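February 25, 2022

Skedon signed the purchase of Reteck this morning. The release went out before the market opened and the internal memo followed four minutes later, which was tight but within plan. I had drafted the integration section of the memo and two of my sentences survived.

For my own record, the structure. Skedon buys all of the outstanding shares of Reteck. Part is paid at close, part is held back against renewal of the radio archive contracts. Reteck keeps its name and its office in Toledo until the end of June. After that the name stays on the product and the office question is open. The memo says "under review." I argued for a date and did not get one.

What we are buying is a catalog tool and the people who maintain it. Reteck ingests spoken audio, splits it by speaker, and writes an index that an editor can search. Our own indexer does the first step well and the second badly. I ran both on the same set of 300 recordings last month. Ours merged speakers whenever a phone line was involved. Theirs did not, with the exception of one call-in show where the host and a regular guest have nearly the same voice. I had trouble telling them apart too.

Overlap between the customer lists is 14 accounts. Those get a single contract at their next renewal. Until then they receive two invoices, and billing has been told to expect calls.

Open items as of tonight:

Metadata. Reteck stores episode dates as text. We store them as timestamps in one time zone. The conversion is simple for anything with a full date and not simple for old tapes labeled with a season and a year. Proposal is to keep their field as is and add ours beside it.

Hosting. Their index runs on machines they own. Ours runs on rented capacity. Moving theirs is the larger job, and I would leave it until after June.
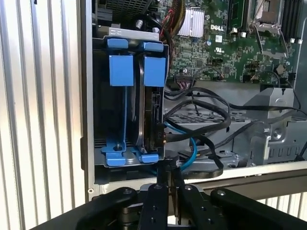
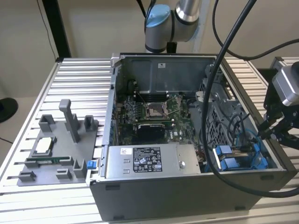
Afternoon

Call with the Toledo group at two. It was scheduled for half an hour and ran well over. Most questions concerned benefits, which I can't answer, and reporting lines, which I can answer in part. The engineering group reports to us from the day of close. Sales stays separate for now. Someone asked whether Valico would also be folded in. Valico is a supplier to both companies and there is no such plan, so I said that.

I noted one good point from the call. Reteck lets an editor correct a speaker label by hand and then applies the correction to every later episode of the same show. Our tool applies it to the one episode. I had read this in their documentation and missed how much work it saves. One of their clients has 200 shows. Added to the list of features to bring across first.

Press coverage was light. Two trade newsletters ran the release nearly word for word, and one of them described Reteck as a podcast network. I sent a correction.

Tomorrow: draft of the date field proposal, reply to billing, read the archive contracts again from the second schedule onward. The renewal clause refers to a notice period that I can't find defined anywhere in the document.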